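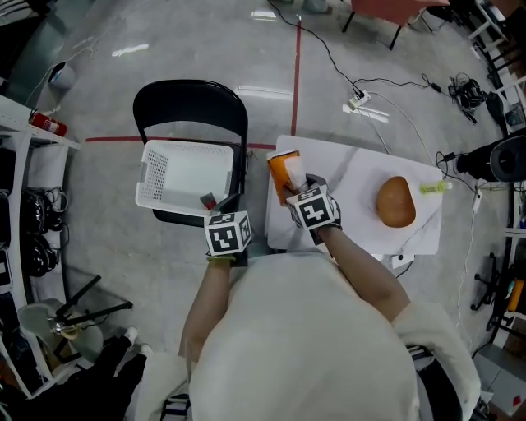 An orange and white package held at the edge of a small table, with a basket on the chair alongside.

Lolinbridge church study asks how much of the Jonah story people really know

LOLINBRIDGE, 7/12/22 - Atwood Chapel will open a study of the Book of Jonah next month, and its leaders are making few promises about it.

The study runs for 11 evenings and is led by Farzana Mirani and Ignacio Arrieta. It covers a book of four short chapters, most of which, Mirani suspects, people skip once the fish has had its turn.

"Ask for the story and you get a man, a boat and a whale," Mirani said. "The text says a great fish. Then ask what happens in chapter 4 and the room goes quiet. I have my doubts that we've been reading it at all."

Arrieta is just as wary of study guides that promise changed lives by the last page. The chapel looked at 2 of them in June and bought neither.

"They had Jonah learning his lesson," he said. "Where? The book stops on a question from God, and Jonah never answers. I'd like to see the verse where he comes around."

Each evening will begin with the passage read aloud, followed by open discussion. Those who doubt the story happened as written are welcome to say so, and so are those who don't. The leaders do not expect to settle it.

Noelia Lorente will lead the evening on Nineveh's repentance, a turnaround she calls "suspiciously quick, and worth arguing over."

The study is free, and no sign-up is needed. Bring a Bible in any translation. Questions may be left for Kaisu Partanen at the chapel office.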